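Home | Columns | Letters | Past Issues | About | Contact

In Defense of the Long Way Home

By Erlinda Rivera
11/21/18

My mother-in-law never once took the highway to our house. It would have saved her twenty minutes each way, and my husband reminded her of this at every visit until she stopped driving. She would nod, eat her soup, put on her coat, and go home through Zotville, past the feed store and the two churches and the pond with the broken dock, the same as always. I used to think she was being stubborn. I'm now nearly the age she was then, and I have come around to her side so completely that I'd like to make a case for it.

I should say I was a highway person for most of my life. When I worked at Priken I had the drive down to the minute, and I was proud of it, the way people are proud of odd things. I knew which lane moved after the second exit. If a truck held me up I'd carry the grudge all the way to my desk and tell Dilani Khan about it before I'd even said good morning. Dilani was very patient. She took the bus, and she used to come in looking as though she'd had a nap, which she probably had.

Then in August, three summers back, they closed the on-ramp for repairs and I had to go around by the old county road. I was furious for about a week, and after that I started noticing things. A family was painting their porch, a little at a time, a blue that I thought was a mistake and then liked very much once the whole thing was finished. A man I didn't know began lifting two fingers off his steering wheel when we passed each other at the bend. I started lifting mine back. When the ramp opened again I drove it one morning, got to work early, and sat in the parking lot feeling that I'd skipped breakfast.

Now, I know what people say, and my friend Tanvir Siddiqui has said most of it to me across my own kitchen table. He has small children and a job on the far side of the county, and he tells me that the long way home is a luxury for people whose time belongs to them. He's right about that, and I won't pretend otherwise. If somebody is waiting at the day care with their shoes on, take the highway, and God bless you. I did the same for years. 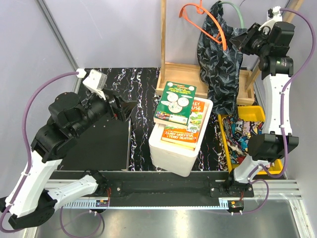

But I do think a good many of us are saving minutes out of habit, long after the need for them has passed, and I'd gently ask what we've been doing with them. I tried to work out where mine went. I'd get home early and stand in the hall going through the mail, most of it catalogs. Or I would sit in the car in the driveway and look at my phone, which I could have done anywhere. I can't point to one good thing I ever made or finished in the time I saved by passing that truck.

There's the matter of knowing where you live, too. I had been in this county most of my adult life before I knew there was a bakery out past the grange hall. Seul-gi Na runs it out of what used to be her uncle's garage, and she closes when the bread is gone. I've missed it more often than I've caught it, and I still go by that way, and when the door is open and the smell gets in through the car vents I am as happy as I've been about anything lately. I learned from her that the creek has a name (it's Ulis Creek, there was a sign once) and that it floods the lower field most springs. I'd been crossing that creek on a concrete overpass, at speed, without the least idea it was there!

My husband points out that I use more gas. I do, a little. He also says I've become hard to ride with, because I slow down for horses. Well, I do that too. He came along with me last week, complaining as far as the pond, and then he went quiet and asked me when they'd fixed the dock. I hadn't noticed they had. We pulled over and looked at it for a while with the heater running, and he told me a story about his mother and a rowboat that I had never heard in all our years of being married.

So if you have an evening coming up with nothing waiting at the end of it, turn off early. Leave the radio down. Somebody at the bend may lift two fingers at you, and it's polite to wave back.

Write to the columns desk by mail or through the Contact page | © 2018 | Back to top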